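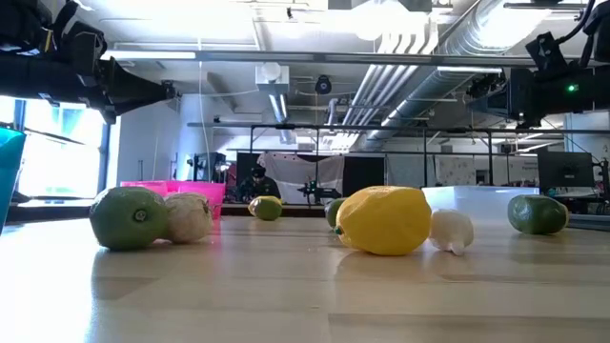
Limes and other produce on a light wooden tabletop.

How to Price What You Sell at a Youth Market Stand

By Philomena Ankrah

So your young seller has a stand, a name for it (ours was Selarine, after a good deal of arguing!) and a spot at the April market. Now comes the part that makes everybody a little nervous, which is choosing the price. Take a deep breath, get a pencil and do it together at the kitchen table.

1. Write down everything you bought. Cups, sugar, labels, tape, the poster board you forgot and went back for. Our list came to $38.

2. Decide how many you can really make. Kids love to say a thousand, bless them, but we settled on 100 cups of limeade.

3. Divide the first number by the second. For us that was 38 cents a cup, and it is fine to use a calculator.

4. Add something for the work. Squeezing fruit all morning is a job, and I like children to see it on paper. We charged $2, so each cup sold left $1.62.

5. Work out how many cups pay back the shopping. At $2 each, we needed 19. Write that number on the inside of the cash box lid and let your seller cross off the cups one by one.

6. Bring plenty of ones for change, and keep them apart from the sales money.

If things are slow by noon, try two cups for $3 before you cut the single price. You can always come down later, but going up in front of a line is awfully hard on a ten-year-old.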